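Sorting before the drum: Armindo Cardoso on small loads

Armindo Cardoso has run the shared laundry at Flovstead for five years. He keeps the load sheets, orders the detergent and writes the instructions taped inside the cupboard door. We spoke on May 27, 2018, mostly about small loads, a subject he considers badly covered by appliance manuals.

"A front loader washes by drop," he said. "The garment lifts, falls and hits the water. Put two shirts in and they can ride together on one side. The machine senses the imbalance and cuts the spin, and you get wet shirts."

His answer is a minimum load. At Flovstead it is 3 kg, weighed in the basket on a luggage scale. Anything lighter waits for company or goes on the hand-wash program, which spins slowly regardless.

Colour is his second topic. Cardoso sorts by dye behaviour first and shade second. Black cotton goes with other darks from its third wash onward – before that it is done alone, cold, inside out. Greens and teals he treats as darks once they have been tested with a damp white cloth on an inside seam.

He is particular about baskets. The laundry tried canvas bags from Skikero and went back to rigid plastic with openings in the walls. "Canvas holds damp. By August, in a humid summer, you can smell it." A basket is filled no higher than the rim and goes on the floor in front of the door for unloading, so that a dropped sock lands in it.

Carpet under a washer is a point on which he and Nuno Brandão, who services the machines, disagree. Brandão wants a hard base under all four feet. Cardoso accepts carpet tile if it is glued down and the feet are levelled again after 24 hours. "Tile compresses a little and then stops. Check it with a spirit level, lock the nuts, leave it alone."

Doors stay open between loads, and the gasket is wiped daily.
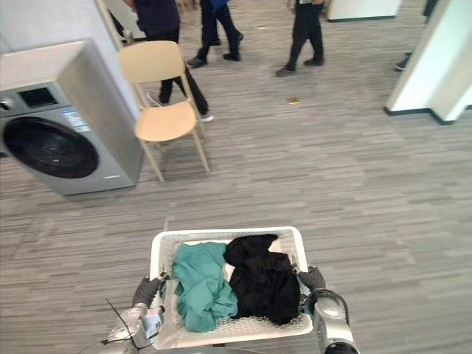
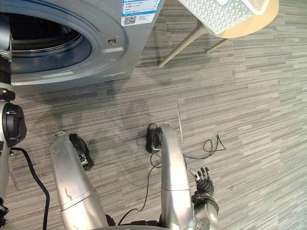
Front loader on carpet, with a chair beside it. The basket in the first photo holds a teal-green and a black item.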